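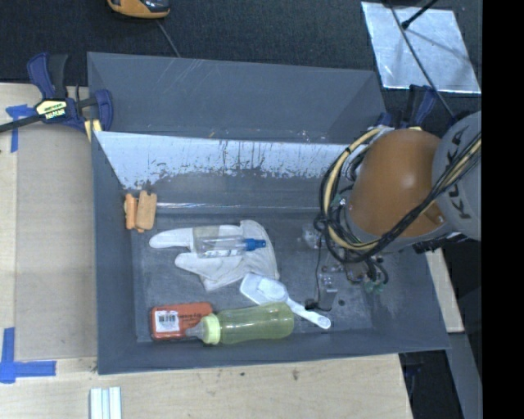 Bianka Veres thought we should drop the word "recycling" from our title, as most of what we looked at never got that far. We kept it, but she had a point.

## Sorting at the Zernside halls

Our group wanted to know why so much paper and plastic from the student halls in Zernside ends up as general trash. We picked two buildings, Flara and Ní Chonaill, and looked at the shared kitchens once a week for six weeks, always on a Tuesday morning before pickup.

### What we found

Both buildings get the same leaflet in March. It is written for houses in Kavovthorpe, where the pickup rules are different – yogurt cups are accepted there and refused here. Seven residents agreed to talk to us. Most of them had read the leaflet and followed it, so they were sorting carefully by the wrong rules.

Food left in containers was the other problem. In Flara the sink is across the hall from the kitchen, and people told us they did not want to walk over to rinse a jar.

### What we would change

- Print a leaflet for Zernside only
- Put the list on the kitchen door, at eye level
- Ask about a second sink in Flara

We did not weigh anything, so we can't say how much trash a new leaflet would save. The interview notes are in Appendix B.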